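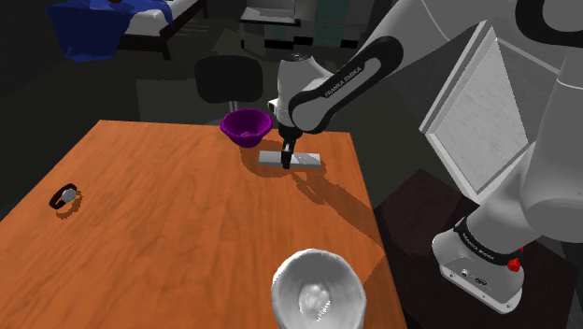
Why does wood have stripes?

Have a look at the nearest wooden thing you can find. It might be a door, a chopping board or the table where you eat your tea. Do you see the wavy lines running along it? Those lines are called the grain, and they were made by the tree while it was growing, long before anyone came near it with a saw.

A tree grows fatter every year by adding a new layer of wood just under its bark, a bit like putting on another jumper over all the jumpers you are wearing already. In spring, when there is usually plenty of rain, the new wood grows quickly and is pale. Later in the summer it slows down, and the wood it makes then is darker and harder. One pale band and one dark band together make a ring, and in places with cold winters that normally means one year of the tree's life.

There is an old oak stump in the woods at Plullcombe with 204 rings (it takes ages to count them, and you do lose your place and have to start again!). Its neighbour has 161, so it was quite a youngster when it came down.

Rings and stripes

So how does a round ring turn into a long stripe? Think of a stick of rock from the seaside. Cut straight across it and you get circles, but slice it from one end to the other and you get long lines instead.

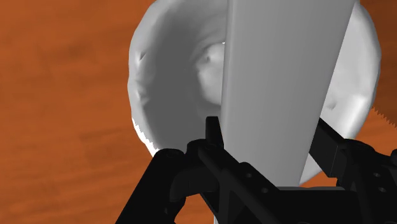 Trees are never as neat as a stick of rock, of course. They lean in the wind, they bend towards the light and they grow branches all over the place, and every one of those things gives the grain a wiggle. Where a branch once joined the trunk you will find a knot, a dark round patch with the lines flowing past it like a stream going round a stone.

Try it yourself

Lay a thin sheet of paper over a piece of rough, unpainted wood and rub gently with the side of a wax crayon. The grain will come up on the paper, and you can write underneath where you found it.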